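Edex two-arm cell: progress report for October

Prepared by Bouchra Ait Ali for Mostafa Ragab, Berrada programme office

1. Where we are

The cell is running again after the service stop and has been in daily use since. The work agreed at the last review was to bring both arms back to a known state, sort out the cabling and write the upkeep down in a form that a new operator could follow. The first two are done. The written procedure is in draft and needs one more pass.

The run log stood at 866 completed cycles when the stop began and is now at 947. A cycle is one full sort: containers picked from the table and put in the basket, arms back to rest. We count a cycle only if it finishes without a hand on the emergency stop.

2. Frame and table

Every bolt on the extrusion frame was checked and marked with paint pen. Two of the corner joints on the far side had worked loose, which explains the slow drift we reported in the summer. They were cleaned, refitted with thread lock and tightened. The wooden top was lifted, the rails underneath were wiped down and the top went back in the same position against a stop.

Both arm bases were then set again from the table edge. We had been measuring from the centre line, which was only a pencil mark and had been redrawn at least once. The new datum is scribed on the rail itself.

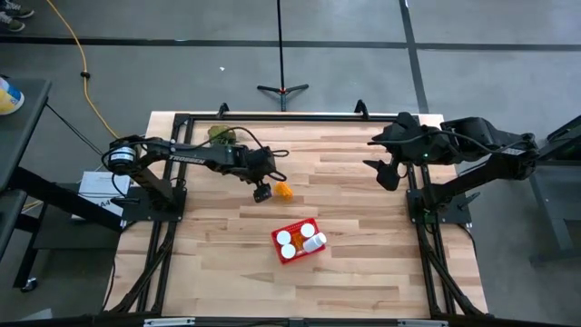 The left arm needed the most attention. Its shoulder joint had picked up a small amount of play and the arm would settle low after a long reach. We took the joint down, found a worn spacer and replaced it from the spares kit. After that the arm was homed and taken through the full calibration twice, with the same result both times. The right arm only needed a clean and a new zero at the wrist.

Gripper fingers were checked on both sides for wear. They now go on the inspection list at every 200 cycles. Before this they were changed when somebody noticed a dropped item, and by then several runs had usually been spoilt.

3. Cabling

Most of the unplanned stops in the first part of the year came down to cables. A connector at the left wrist was being pulled whenever the arm folded back past a certain angle, and the controller read this as a motor fault. We spent too long looking at the motor.

The wrist cable has been replaced and the slack set with the arm at its furthest reach. The operator now moves each arm slowly by hand through its range before power goes on, watching the loops at the wrist and the base. It adds a few minutes to the morning and we have had no cable faults since it came in.

The supply to the cell is still an extension lead. A fixed socket has been requested from Vatard, who look after the building, and they have given us a Sunday for the work so that the power can go off without stopping anyone else.

4. Checks on the task

After the mechanical work we went back to the basket task with small containers, as in the original plan. Upright containers give little trouble. Those lying on their side are harder - the fingers have to close across the body and the grip is less certain near the cap. Approach height has been lowered slightly for both arms and we are keeping a separate tally of these picks so that the next report can show them on their own.

We have also started putting unrelated items on the table during checks, to see that the arms leave them alone.

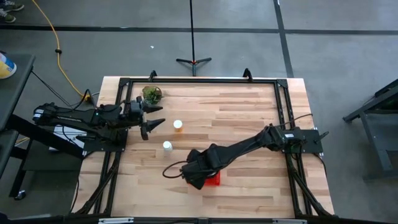

Figure 2. Both arms over the table during checks, with the right gripper lowered and a potted plant towards the back.

5. Spares and spending

Spending is within the agreed amount. The spacer and wrist cable came from stock, and replacements are on order from Voledex along with a second set of gripper fingers. The fingers have the longest delivery time, so we would like to hold two sets in future. This would need a small move of money from travel to parts. Mostafa, please confirm whether you can approve that or whether it has to wait for the next review.

6. Next period

Finish the written procedure and have it tried by an operator who did not help to write it.
Complete the move to a fixed socket.
Repeat the base measurement on both arms at the next finger inspection and compare it with the scribed datum.
Report the tally for containers lying on their side.

One item is carried over. The right arm sometimes takes two attempts to home when started first thing, and we have not found the cause. It homes normally later in the day. The start-up log is being kept for each morning and will be sent with the next report.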